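Skiltgate arm kit for the workshop bench: setup and lid tips

The Skiltgate kit is a tabletop arm with a two-finger gripper and a wrist camera, sold for opening, sorting and moving small containers. Daltance ships it with one pair of black fingers and a clamp. Price as tested was 995 with the clamp, plus 30 for a spare pair of fingers. Setup notes follow in the order they came up.

Surface. Use a plain white top and plain side panels. A patterned counter slows the camera down. Wipe the top before each session and keep the far end clear.

Glass jars. Teach the grip on a bare jar first, lid off, label off. Set the approach so the fingers come down on either side of the neck with equal clearance. Clear glass on white is the hardest case the kit handles, and the preset named Jar Low works better than Jar Auto. 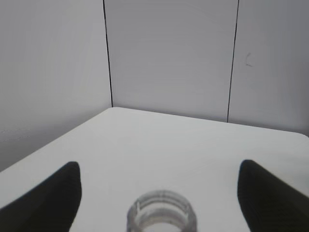

Hugo Deschamps wrote in to say that Jar Low grips too hard for thin glass. He runs it at force 5 and has had no cracks since July.

Force 5 is a fair starting value. Go up one step at a time if the jar turns in the grip. Wash the finger faces with dish soap; kitchen oil costs more grip than any setting will win back.

Drink bottles. Treat the bottle and the cap as two separate jobs. Save a pick point for each. The cap should lie on open table, well away from the front edge, and you should teach it open side up and open side down as two parts. If your table has a cutout in front, mark it in the software as a no-go zone. A small cap pushed over that edge ends up on the floor.
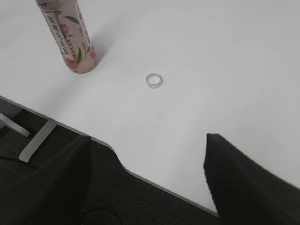

One reader asks whether the Hollmann gripper would do this job for less. It closes too far for jars but is fine on caps, the same reader adds, and the mount fits without an adapter.

The mount does fit. The Hollmann fingers are narrower, and the cap preset has to be taught again from the start. For mixed work, stay with the stock pair.

Zeroing. Do this at power-on and again after any change of fingers. Clear the top, open the gripper fully, and bring it to the home height over the table. Check that both tips sit level. 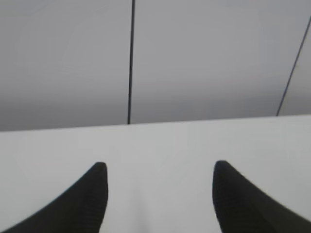 If one tip is high, loosen the two screws on that finger, seat it again and repeat. Error 291 at this stage means the gripper was not fully open when zeroing began. Restarting the arm clears it.

Storage. Park the arm folded, power off, fingers open. The Kutby dust cover fits over the folded arm but not over the clamp.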